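Open Day at the Garkanex Workshop: Photo Gallery

Posted Sep 24, 2020 by Khrystyna-Mariia Sirko

What a day! We had wanted to get inside the Garkanex workshop ever since Yu-na Seok came to speak to our club, and this year the doors were open to everyone. The big hall had the heavy machines in it, the ones you'd expect at an open day, but our group kept drifting back to the housework corner, where the job was plain old laundry and the tools were small enough to carry around in one hand.

I'm still going through everything we brought home, so this gallery will grow. Captions are mine, and so are any mistakes in them (I was scribbling notes on the back of my parking slip, and some of the words are hard to read now).

A few things worth knowing before you scroll. The talks ran 30 minutes each, and Yu-na gave hers twice since the first round filled up before most of us had found the room. She talked about cloth the whole time! A box is the same box however you pick it up, she said, but a shirt has a new shape every time you touch it, and a robot has to cope with all of them. People teach by doing the task themselves with a gripper held in the hand, over and over, in rooms that look like the rooms people live in. She told us that 100 tries at one fold is a decent start and no more than that. I had never thought about how much I know about towels.

The Eskildsen people had a table by the stairs with spare fingers in different shapes that you could squeeze and bend, and my nephew would have stayed there until closing time. The Drondier demo was the loud one. If you heard cheering from the parking lot, that was the sorting race, and yes, our side lost.

You were allowed to try the hand-held grippers too, which I did, badly. It takes a while to stop wanting to use your other hand. My first pillowcase ended up in a ball. My second one was a slightly flatter ball, and I got a round of applause for it, which was kind.

Now for the pictures, starting with my favorite corner.

1. Laundry on the bed

Gripper 0327 with a white cloth pinched between its two yellow fingers, out over the pink and beige mat. Look at the long oval holes in those fingers! There's a whole pile of folded clothes beside it, with one bright red piece that I could spot from anywhere in the set, and the green quilt with the big yellow flower made me want to go home and change my own bedding. 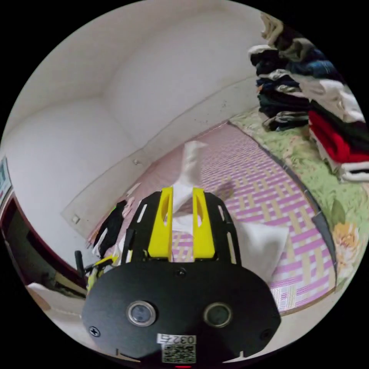 Coming next

The sorting race and the Eskildsen table go up in October, once I've sorted out who took which shots. If you were there and have good ones of the Gekton cart on the ramp, please send them to me or bring them on a stick to the next club night. Yu-na has also promised us her slides, and I'll put a link on this page when they arrive.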